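3.2 Shelf layout

Small parts were kept on the lower level of the rack and trays on the top level – the order used at Vunia since August. Each layout was held for 50 picks before parts were moved. Pick times are given in Section 4.
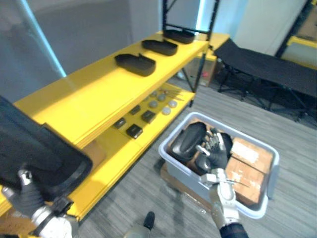
Montserrat Quintero

Figure 2. Yellow shelving with three black trays on the top level. Dark square blocks, pale round discs and thin metallic rods lie on the level beneath – the discs in two loose rows. A light grey bin sits on a flattened piece of cardboard on the floor.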